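Kaplan Episode Tools 2
Software for sorting, checking and replaying hand-held gripper demonstrations

Sold by Drenside. Listing revised January 1, 2018.

Overview

Kaplan takes recordings made with hand-held grippers and turns them into episodes a policy can be trained on. It lines up the streams, works out where the tool was, estimates jaw opening and flags the stretches you probably shouldn't use. It doesn't train anything. It won't plan a motion for your arm either, whatever the older brochure implied. If you need a planner, we stock Grodier, and the two exchange files without much fuss.

What it does well

Stream alignment is the reason to buy it. Two grippers recorded separately come in on one timeline, and when the clocks drift you get a plot of the drift instead of a quiet correction. The episode cutter is decent on rigid objects. The replay window is plain and quick, and you can scrub both tools together.

What to be wary of

Cloth. Every vendor in this category shows a folded shirt on the front page, and most leave out how many attempts were thrown away. We ran 100 garment episodes through version 2 in November, and Kaplan flagged 50 of them for manual review. Some of those flags were fair. Others came from the tracker losing confidence over plain fabric, where there isn't much for it to hold on to. Busy bedding and printed mats helped the tracking in our trials, but they made the garment outline worse. Pick your trouble.

Jaw state is estimated from the wrist view. When a fold of fabric covers the tips, the number on the screen is a guess and should be labelled as one. It's now shown in grey, which is an improvement on version 1, where it looked the same as everything else.

The "task complete" detector is switched off by default. Leave it off for laundry work.

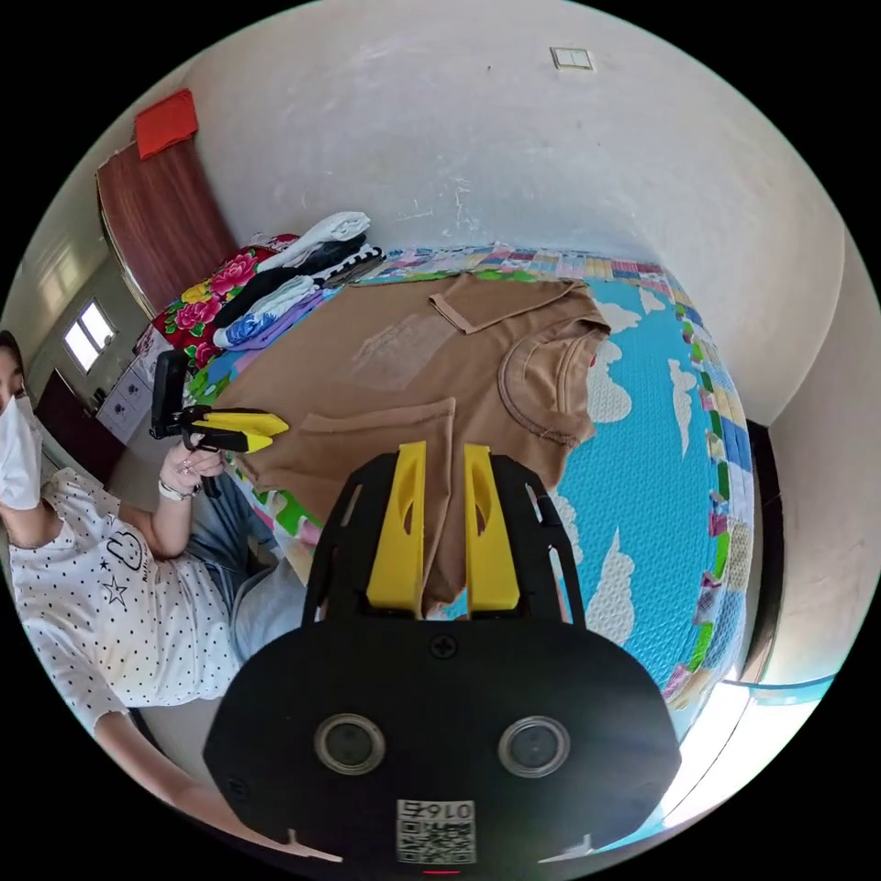
T-shirt folding with two hand-held grippers, wide-angle view from one of the tools.

Specifications

Input: wide-angle video with motion data, one or two tools
Output: episode folders, or direct export to Odeo
Largest project tested by us: 2,308 episodes
Advertised limit: 3,000 episodes (we haven't reached it)
Tool ID: read from a printed code, or typed in by hand
Licence: per workstation, no cloud account required
Languages: English, French

In the package

Installer, licence key, printed calibration target, and a manual that still describes the old menus in its second chapter. Grippers and cameras are not included.

Before you order

Ask for the trial licence and feed it your own worst recordings. The sample project is well lit and tidy and will tell you very little. Check the calibration report before blaming the tracker, and keep your raw files, as the cutter can't restore footage once a project has been compacted.

Returns are accepted on unopened licence keys only.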